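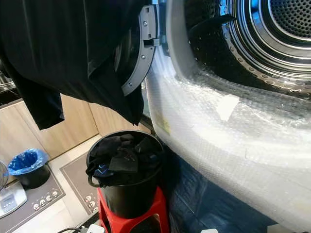
Etim wrote to me after the last talk that a washing machine is loaded from a basket on the floor, it was always so in every house, and why should anybody need a lesson for it.

Start with this remark, read it slowly, let people laugh. Then say: I have bent down to a basket for many years too, and my back has an opinion.

Title slide: Dark Wash Without Bending. Evening talk at the Kutari home skills circle, February. Five parts, questions at the end. Ask if the back row can hear me.

Part 1 – The height of the bin

Main point: the washing should wait near the height of the door, so the hands travel sideways and do not go up and down. A low stool is enough. Ask the room: who has a stool at home which only collects newspapers?

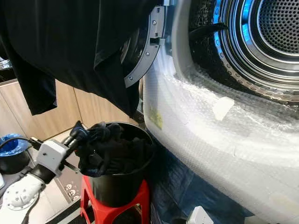
Slide 4. Dark things in a black bucket, red stool under it, door open.

Say that the bin must stand flat on the stool. If it rocks, choose another bin. Round is easier than square, as there are no corners where a sock can hide. Mention my own mistake at the flat in Alar: I used a tall bin on a tall stool and I could not see what was inside it.

Do not talk long about prices. Somebody always asks.

Part 2 – Sorting the dark things

Small pieces first, then shirts. Open every sock which is rolled into a ball. Check pockets. Turn black T-shirts inside out, the colour stays longer in my experience. Here I tell the story of the paper tissue (short version, two minutes, not more).

If there is time: one shirt held up in front of the room, I show how I turn it with two movements. Bring the old black one from home.

Part 3 – Looking at the door

Before you close the door, run a finger along the rubber ring. A sleeve or a strap likes to stay there. I do it also when I am in a hurry – especially then. 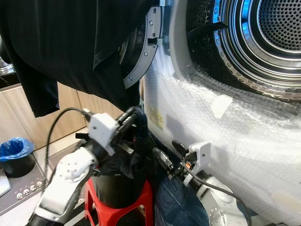
Slide 7. A dark strip of cloth over the upper rim of the drum. Look here before closing.

Wait a little on this slide. Ask them where the cloth should go. Usually people answer all together.

Then the wrapping question, which came up in Fiken: may the bubble wrap stay on a machine? My answer is that I would take it off before the first real wash, and read the booklet for the rest.

Part 4 – The stool after the work

Keep the stool near the machine, but out of the walking way. Wipe the seat. A black bin on a bright red stool is easy to find with the eyes, so I like a strong colour.
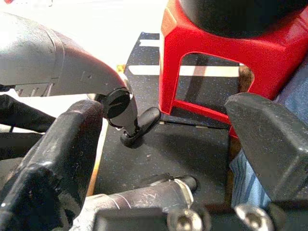
Part 5 – Questions and home task

Home task: for one week, put the washing on a stool and notice if you bend less. Write it on a paper next to the machine.

Possible question: is it good for children? Yes, for handing the socks, but no standing on the stool.

Possible question: what about a machine that opens on top? Then you need no stool, I think, only a smaller bin.

Thank the people who put out the chairs. Handouts are on the table by the door, 175 copies, please take only one.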